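Unit 4: Electrical Loads in the Home

Reading for Wednesday: Bindlow workbook, section 11. Bring a calculator.

Last week we covered service panels and how a branch circuit is protected. This week is about load, meaning how much current the things on a circuit draw when they run at the same time.

Basic relation
Power (watts) = voltage (volts) x current (amps)

A 1,500 watt heater on a 120 volt circuit draws 12.5 amps. A breaker rated at 15 amps will carry that. Add a 900 watt microwave on the same circuit and the total is 20 amps, and the breaker will trip, though often not right away. Small overloads can take several minutes.

Continuous loads
A load expected to run three hours or more is treated as continuous. Size these to 80 percent of the breaker rating. On a 15 amp breaker that gives you 12 amps, so the heater above is already too much if it stays on all evening. 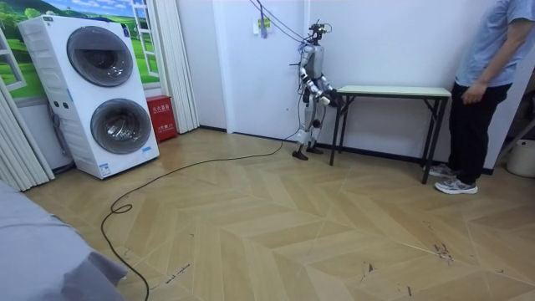
Laundry areas get their own branch circuit, 20 amps at minimum, and an electric dryer needs a separate 240 volt circuit. Do not count the dryer when you add up the 120 volt loads. Walk through the room and note what else is plugged in and where the cords go. A stacked laundry appliance with a folding table close by leaves a strip of floor that people use constantly, and a long black cable lying across that floor in loose loops is a trip hazard as well as a wire that gets stepped on. Mark it on your survey sheet under "cords," even if the load is small.

Energy use
Watts tell you the rate. Kilowatt-hours tell you the amount, and that is what the utility bills. The sample house in the Clundholm problem set used 3943 kWh over the billing period shown. Problem 54 asks you to split this by appliance. Show your units.

Survey sheets are due at the start of lab.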